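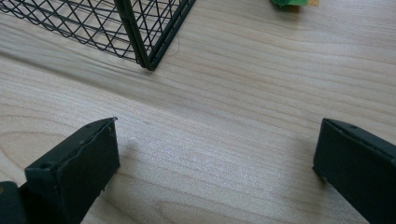

Table top, grain close up, middle section. White speck left of center, crumb or dust, not a chip in the finish (checked later w/ fingernail).

Wednesday, 9:40 am

Miklow job, the pale table. Client says maple, invoice from Giannakopoulos says birch. Could be either from the look of it. Going to call it "pale veneer" in the job sheet until somebody finds the order papers. Doesn't change the finish, might change the price of a replacement sheet if we sand through.

So don't sand through.

Grain runs on a long diagonal, curves a bit. Darker tan streaks with pale bands between. Means there is no easy straight pass, whichever way you line up to the edge you end up crossing some of it. Decided to follow the streaks by hand and leave the machine on the shelf. Slower but last time on a diagonal figure (the Traltport counter) the swirl marks showed up as soon as the oil went on and I lost a whole afternoon.

Sheen – there's a brighter patch where the light falls, almost silvery at one angle. Was worried about old wax. Moved the lamp, patch moved with it. So it's the light. Still going to wipe the whole top down w/ spirits before anything else.

10:15
Wiped down. Two rags, both came up slightly yellow, nothing nasty. Crumb gone. Let it flash off with the side door open. Please keep the door open if you come through, it stinks in here.

10:50
Test patch on the UNDERSIDE, back left corner, one coat of the Vavis hard oil, matte. Label on masking tape next to it. Second patch beside it with the Vavis satin. Table is 610 up on the trestles as it stands so you need to kneel to see them, take the small mirror.

Matte goes a touch gray to my eye. Satin warms up the tan streaks more than I expected, maybe too much. Client wants it to "stay light". Leaning matte but will look again after lunch when its dried a bit.

11:30
Measured for the felt pads. Leg spacing on the short side 532, same both ends, good. Wrote it on the wall too.

1:20 pm
Matte patch better now, gray has gone off. Satin is still too orange. Matte it is. Told the office.

Started hand sanding, 240 on the cork block, along the streaks. Very light, count your strokes, the veneer is thin and I have no idea how many times its been done before. Stop every few passes and look across the surface from low down. If you see a dull line crossing the grain its from the block edge – round the paper over more.

Dust: vacuum then tack cloth. Do NOT use the air line, it throws everything onto the Traltport doors and those are still tacky.

3:45
Half the top done. Arms done too. Left a strip of blue tape where I stopped, please don't move it, the edge between sanded and unsanded is hard to see once the lamp is off.

To do
finish sanding other half
vacuum, tack cloth, spirits again
first coat matte, thin, wipe off after 15 min
rags in the WATER bucket, not the bin
ask Giannakopoulos about maple / birch, they havent called back
order more 240, down to the last few sheets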